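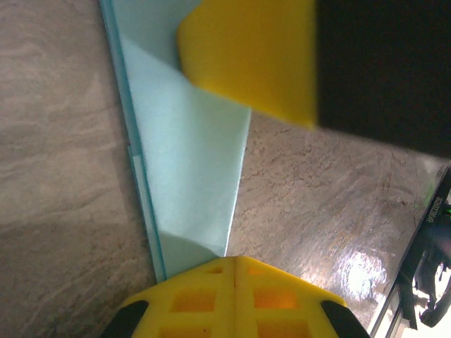 Subject: Re: [musichist] Hopkin collection – chapter on parish bands

Latifa, all,

quick one before I run for the train. Got the Hopkin volume through interlibrary loan, it's 285 pages plus index, so shorter than the publisher's page made it look.

On 27 February, Latifa Benmoussa wrote:
> Has anyone read the chapter on parish bands yet? I'm
> trying to decide if it goes on the reading list for my
> seminar (11 students, mostly second years, hardly any
> of them read notation). Also does it use the Brosow
> account books or only the newspapers?

Read it last night. Yes to the account books, but only from p. 78 on. Before that it's nearly all newspapers, and the same 3 papers over and over. Good on who paid for instruments and uniforms, thin on what got played. No notation at all apart from one march tune, so your students will be fine there.

Footnotes are a mess though. Two of the Brosow references have the wrong box number – I checked aganist my own notes from the archive. Would warn people.

If you only want one reading I'd take the Bematier essay, the one on dance halls. Around twenty pages, clearer argument, and it picks a fight with the older social history people, good for discussion. Parish bands as optional.

Does anybody know if Edura is doing a paperback? The hardback price is silly and our library wont buy a second copy. I wrote to them, no answer so far.

Will send the corrected box numbers tonight when I have my notebook in front of me. Somebody remind me if I don't.

Gilang Sutanto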